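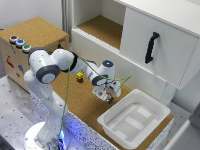 *Arm cell with cork table, button box and tray.*

# Pre-session check: hand guiding and remote control

Date: 2018-03-10
Site: Lerklow, arm cell
Checked by: Benedicta Ofori
Task to be taught: pick up the small red cube, carry it, set it down

## 1. Before power

- [x] Base bolts tight, no movement when pushed by hand
- [x] Cork top flat, no lifted corners
- [x] Cabinet door shut, handle clear of the arm's reach
- [ ] Cable secured along the arm

Comment: the green cable is still too loose. It loops over the upper arm and a length of it swings out past the gripper. Add two clips at the elbow before the next hand-guided session. Remote control may go ahead at reduced speed.

- [x] Tray empty at the start
- [x] Emergency stop tested from the operator's chair and from the door

## 2. Gripper

- [x] Finger pads clean
- [x] Grip force set to 20 per cent
- [x] Cube held for 30 seconds without slipping

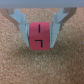
The cube should sit centrally between the pads and clear of the cork before the arm travels. If it is gripped by one edge, open the fingers and start that demonstration again. Do not straighten it with your fingers while the arm is live.

- [x] Screws on the linkage checked by hand
- [ ] Spare pads in the drawer

Comment: none left. Tóth to reorder from Nitomard.

## 3. Hand guiding

- [x] Speed limit 200 mm/s
- [x] One person guides, one person stays at the stop
- [x] Sleeves rolled up, lanyards off
- [x] Guide holds the wrist, never the fingers

Comment: the elbow comes close to the button box when the arm folds back. Start from the saved home position, which keeps it higher.

## 4. Remote control

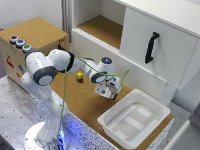 Kwabena Eshun

I ran 14 demonstrations from the Brandness controller. The stop worked each time I tried it. There is a short lag when the wrist turns, so new operators should practise over bare cork first, well away from the yellow block and the rim of the tray.

- [x] Operator can see the whole table
- [x] Controller battery charged
- [x] Arm halts when the hold switch is released
- [ ] Lag noted in the operator sheet

## Result

Passed for remote control. Hand guiding on hold until the cable is clipped. B. Ofori to recheck.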